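写真整理と現像作業の小ワザ集 自宅の作業机編

RAW現像や写真の整理を家でやっている人向けに、普段の手順をまとめたページです。ソフトは何を使っていても大体あてはまる内容にしてあります。メニューの名前はソフトによって違うので、適宜読み替えてください。

最終更新 17/05/2024

目次
取り込みの前に
フォルダと名前
選別のしかた
机とモニターの明るさ
明るさと色の調整の順番
HDR合成で失敗しないために
ノイズとシャープ
書き出し
バックアップ
カードとレンズの手入れ
よくある困りごと

取り込みの前に

カメラの時計を合わせておきます。二台で撮った写真を後から一つのフォルダに入れると、時計のずれがそのまま並び順のずれになります。ずれたまま撮ってしまったときは、現像ソフトの「撮影時刻の変更」でまとめて直せます。先に一枚だけ試して、同じ場面を撮ったもう一台の写真と並べて確認してから、残りに適用してください。

カードリーダーはパソコン本体の端子に直接つなぎます。ハブ経由だと転送が途中で止まることがあり、止まったことに気づかないままカードを初期化するのが一番困ります。転送が終わったら、カードの中の枚数と取り込み先の枚数を見比べます。初期化はバックアップが取れてからにします。

カードのデータは「移動」を選ばず「コピー」で取り込みます。

フォルダと名前

フォルダは年、月、内容の順で階層を作ります。内容の部分は短くします。「庭」「運動会」「Felorberg旅行」くらいで十分です。長い説明はキーワードやキャプション欄に書いたほうが検索で拾いやすくなります。

ファイル名は、撮影日と連番の組み合わせにしています。カメラが付けた番号は末尾に残しておきます。問い合わせや再現像のときに、元のカードの写真と突き合わせるのが楽です。記号は半角のハイフンとアンダーバーだけにします。スラッシュやコロンは、別のパソコンへ移したときにエラーの原因になります。

フォルダの移動や名前の変更は、必ず現像ソフトの中から行います。パソコン側で動かすと、ソフトが写真を見失い、リンクの付け直しが必要になります。

選別のしかた

一回目は、ピンぼけ、目つぶり、手ぶれだけを外します。構図の良し悪しは見ません。一枚に時間をかけず、先へ進みます。

二回目で残したいものに印を付けます。似た写真が続くときは、二枚ずつ並べて勝ち残りを決めていくと早く終わります。星の数を細かく分けても後で見返さないので、私は星3つを「現像する」、星なしを「保留」とだけ決めています。

三回目は日を改めて行います。撮った直後は思い入れが強く、同じような写真を何枚も残しがちです。

削除はすぐにせず、不採用の印を付けたまま次の月まで置いておきます。六月の写真なら七月の整理のときに消す、という具合です。

選別中は等倍のプレビューを先に作らせておくと、拡大のたびに待たされません。食事の前に作成を始めておけば、戻るころには使えるようになっています。プレビューはディスクの容量を食うので、現像が済んだ月の分から破棄します。

机とモニターの明るさ

モニターが明るすぎると、仕上がりが暗くなります。プリントして暗いと感じる人は、まず現像の設定をいじる前にモニターの輝度を下げてみてください。白い画面を表示して、その横にコピー用紙を置き、同じくらいの明るさに見えるところが目安です。

部屋の照明は昼白色にそろえます。電球色のスタンドが横にあると、写真を青く仕上げてしまいます。窓のそばの机なら、レースのカーテンを引き、画面に直接光が当たらない向きにします。夜と昼で見え方が変わるのは避けられないため、大事な写真は両方の時間に確認します。

壁紙は無地の灰色にします。現像ソフトの背景色も中間の灰色に変えておくと、明るさの判断が安定します。

測色器を持っているなら、モニターの電源を入れてしばらく置いてから測ります。測る前に画面の汚れを拭いておきます。拭くときは電源を切り、乾いたマイクロファイバーの布で軽くなでるだけにします。落ちない汚れは、布に水を少し含ませて固く絞ってから拭きます。画面に直接スプレーしないでください。

明るさと色の調整の順番

私は次の順で進めています。

1 レンズ補正
2 傾きとトリミング
3 ホワイトバランス
4 露出
5 ハイライトとシャドウ
6 コントラスト
7 彩度
8 部分補正

トリミングを先にするのは、切り落とす部分の明るさに引っぱられないためです。空を切る写真で、空に合わせて露出を下げても意味がありません。

ホワイトバランスは、写真の中の灰色や白いものをスポイトで拾い、そこから好みに動かします。夕方の写真を完全に中立にすると夕方らしさがなくなるので、少し暖かい側に残します。

彩度はスライダーを一度大きく上げ、色の偏りを見てから戻します。肌が赤すぎる、芝生が黄色すぎるといった癖は、上げた状態のほうが見つけやすくなります。見つけたら全体の彩度では直さず、色別の調整を使います。

同じ場所で撮った写真は、一枚を仕上げて設定をコピーします。このとき、トリミングと部分補正はコピーの対象から外しておきます。
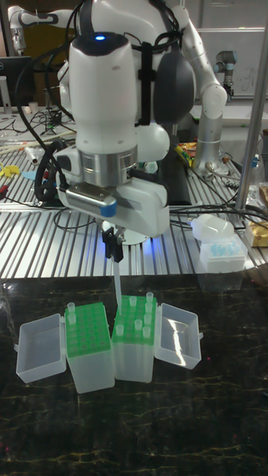

バルタサル・ルセロさんからは、順番についてこんな意見が届いています。「私はホワイトバランスより先に露出を決めます。暗い写真のまま色を合わせると、明るくした後でもう一度直すことになるからです。露出をざっと決め、色を合わせ、最後に露出を微調整するやり方で落ち着きました。室内で撮った写真ではこのほうが手戻りが少ないです。」

暗く写った写真では、確かにこの順のほうがやりやすいと思います。露出が大きく外れている写真は先に露出、そうでなければ上の順、という使い分けでよいでしょう。

HDR合成で失敗しないために

明暗差の大きい場面を、露出を変えて何枚か撮り、後で一枚に合成する方法です。窓のある室内や逆光の建物で役に立ちます。

撮影時は三脚を使い、絞りとISO感度を固定して、シャッター速度だけを変えます。オートフォーカスは一度合わせたら切っておきます。ホワイトバランスも固定です。カメラに連続で露出を変える機能があればそれを使い、セルフタイマーを併用してシャッターを押すときのぶれを避けます。

枚数は3枚あれば、たいていの場面は足ります。標準、暗め、明るめの順で撮ります。直射日光が入る窓辺では暗い側を一枚足します。

合成の前に、個別の写真に強い補正をかけないでください。レンズ補正だけにしておき、明るさの調整は合成した後に行います。

木の葉、旗、歩いている人など、動くものが二重に写ったときは、ゴースト除去を弱から順に試します。強にするとノイズが目立つ場合があります。それでも残るなら、その部分だけ標準の一枚から貼り戻します。

仕上げの効果は控えめにします。建物の縁に白いにじみが出たら、明瞭度か構造のスライダーが強すぎます。プリセットを使うときは、適用してから不透明度を半分まで下げ、そこから足りない分だけ上げると、やりすぎを防げます。

一枚のRAWでもかなり暗部を持ち上げられるので、まず標準の一枚だけで試し、足りなければ合成する、という進め方で時間の節約になります。

ノイズとシャープ

どちらも等倍表示で調整します。全体表示では効きがわかりません。

先にノイズを減らし、それからシャープをかけます。カラーノイズは強めに消しても目立ちませんが、輝度ノイズを消しすぎると髪や布の質感がなくなります。AIを使ったノイズ除去は効果が高い反面、処理に時間がかかり、ファイルも大きくなります。選別が済んだ写真だけに使います。細かい文字や遠くの人の顔は不自然な形になっていることがあるので、処理後に必ず元と見比べます。

シャープにはマスクの機能がついていることが多く、輪郭だけに効かせれば空や肌が荒れません。

書き出し

用途ごとに書き出しの設定を保存しておきます。私が使っているのは次のものです。

プリント用 JPEG 最高画質 300ppi 元の大きさのまま
メール用 JPEG 中画質 長辺を縮小
保管用 TIFF 16ビット 圧縮あり

色空間は、店に頼むプリントと画面用ならsRGBにします。Adobe RGBのまま渡すと、対応していない機械では色がくすみます。

大きく伸ばして離れて見るものなら200ppiでも気になりません。元の画素数が足りない写真を無理に引き伸ばすより、解像度の値を下げたほうが自然に見えます。

位置情報は、家の近くで撮った写真では外して書き出します。設定の「メタデータ」の欄で選べます。

バックアップ

元データは外付けディスク二台に置き、一台は別の部屋にしまいます。現像ソフトのカタログも忘れずに入れてください。RAWだけ残っていても、カタログがなければ調整の内容は戻りません。

カタログのバックアップは、ソフトの終了時に自動で取る設定にします。古い世代がたまるので、ときどきフォルダを開いて消します。うちでは放っておいたら459個になっていて、ディスクの空きが急に減った原因がこれでした。残すのは新しいほうから3個で足ります。

年に一度、バックアップから適当な写真を開いてみます。コピーしたつもりで壊れていた、ということがあります。

ディスクには中身と使い始めた年を書いたラベルを貼ります。異音がしたら使うのをやめ、すぐに中身を移します。

カードとレンズの手入れ

カードの端子は指で触らないようにし、ほこりはブロアーで飛ばします。消しゴムでこするのはやめてください。かすが端子のすき間に残ります。初期化はパソコンで行わず、使うカメラで行います。

レンズはブロアー、ブラシ、クリーニングペーパーの順です。砂が付いたまま拭くと傷になります。ペーパーには液を少し付け、中心から外へ円を描いて拭きます。液をレンズに直接たらさないこと。

撮像素子の汚れは、絞りを絞って青空か白い壁を撮るとわかります。ブロアーで取れない場合は、無理をせず店に出します。汚れが取れるまでの写真は、補正ブラシで消した設定を次の写真にコピーすれば手間が省けます。

カメラバッグの底にたまった砂は、中仕切りを全部外して掃除機で吸います。乾燥剤は色が変わったら交換します。

よくある困りごと

ソフトの動きが遅い
起動ディスクの空きを確認します。次にキャッシュを消し、ほかのソフトを閉じます。それでも遅いときは、グラフィックのドライバーを更新するか、設定でGPUの使用を一度切ってみます。

更新したら写真の色が変わった
現像エンジンの版が変わると、見た目が少し変わることがあります。古い写真は以前の版のままで開けるソフトが多いので、更新の確認が出ても一括で適用しないでください。ソフト本体を更新する前には、カタログを別の場所へコピーしておきます。

プリントの色が画面と違う
モニターの輝度、色空間、用紙の設定の順に見ます。用紙の種類を間違えているだけのことがよくあります。

プリセットが増えすぎた
使うものだけをお気に入りに入れ、残りは非表示にします。配布されているものを入れるときは、専用のフォルダを作っておくと後で外せます。

元に戻せなくなった
履歴の最初の行を選べば、取り込んだ直後の状態に戻ります。今の状態も残したいときは、仮想コピーを作ってから戻してください。

関連ページ
スキャナーで古いプリントを取り込む
フォトブックのページ割り
プリンターのノズル掃除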